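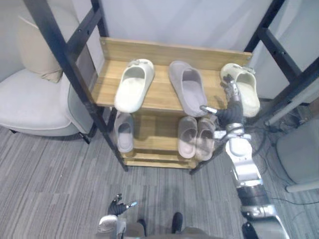 Questions about the slipper rack come in nearly every week, so we've put the answers on one page. It covers the loan slippers at our Clemorville guest house and the rack they live on, plus a few things people ask when they want to set up the same thing at home. We love this topic far more than is reasonable, so some answers run long!

Last updated 2023-05-11.

## Using the slippers

**Do I have to take my shoes off?**

Yes please, everywhere past the front mat. The carpet is pale and soft and lovely underfoot, and we'd like to keep it that way. Outdoor shoes go in the tray by the door, never on the wooden shelves.

**Can I just grab any pair?**

Go for it. Try on two or three if you like. The white slides are the chunky foam-looking ones and they're the favourite with people who've been on their feet all day. The greys and the pinky-beige ones sit on the lower shelf.

**What sizes have you got?**

Small, medium and large, and they all run a bit generous. If you're between sizes, go down. Bigger feet than our large? Email before you come and we'll dig out the extra-large pair from the cupboard.

**Can I bring my own?**

Of course! Pop them on the rack with everyone else's if there's room. A strip of masking tape inside with your room name on it saves mix-ups, and there's tape in the hall drawer.

**Are they okay for the garden?**

No, sorry. Gravel gets into the treads and then it's all through the house. There are rubber clogs at the back door for the garden and the bins.

## Putting them back

**Is there a right way to put them on the shelf?**

Toes facing out, heels toward the wall, left and right together. We went back and forth on this when we opened (heels out is easier to step into, if you lift them down in one go) but toes out won because you can see the colours properly when you come in.

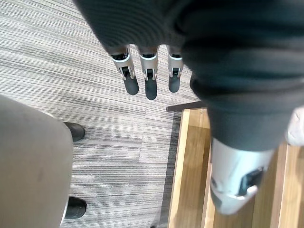
Leave a bit of space between pairs as well. Foam slides squashed up against each other take on funny shapes over a hot summer, and the straps never quite forgive you.

**Which shelf does what?**

- Upper shelf: white and off-white slides, and anything with a charm or decoration on the strap
- Lower shelf: greys to the left, pinky-beige to the right

If you've forgotten by the end of your stay, put them anywhere. We'll sort it out, and we enjoy it.

**One slipper has gone missing. What now?**

Look under the bed first, then behind the bathroom door. If it's still gone, tell us and leave its partner on the rack. Our record for a reunion is 48 days, and that one came back by post from Brindik with a very sweet note.

**How are they cleaned?**

After every guest. The foam ones get warm water, dish soap and a soft brush, then they air dry in the shade. The softer ones are wiped out and aired for a day. Please don't put any of them in the dryer. We lost a beautiful lavender pair that way last June.

## About the rack

**Where did you get it?**

A small workshop in Potusbridge. We'd been looking for the honey-coloured wood with a black metal frame for ages and were so pleased when we found it. The sides are like little ladders, and there's a raised board along the back of the upper shelf, so nothing drops down behind. 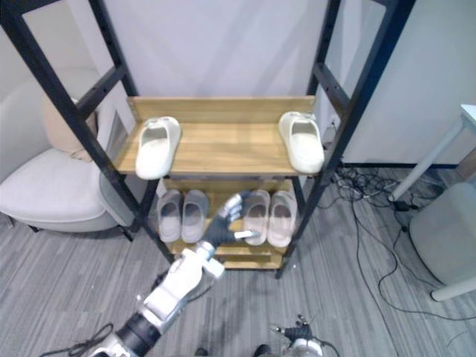
The workshop sells it flat-packed. Allow an hour, do all the bolts up loosely to begin with, and tighten them once it's standing where you want it. On carpet it can rock a little until the feet settle, so give everything another turn after 5 days or so of use.

**How much space does it need?**

Ours stands against the wall with a chair beside it. The chair is the best thing we ever added to that corner. Measure your wall, then leave enough depth in front for someone to bend over without bumping into anybody.

**How do you look after the wood?**

Dust it with a dry cloth. Every few months we rub in a thin coat of Samonte wax, leave it overnight and buff it in the morning, always along the grain. If a damp slipper leaves a mark, 300 grit paper and a light hand will usually take it out. Wax again afterwards.

**Does the metal scratch?**

A bit. Black touch-up paint and a cotton bud will fix it.

**Can I buy a pair of the slippers to take home?**

Not from the rack, but ask at breakfast. We sometimes have new pairs put away in the cupboard, mostly grey.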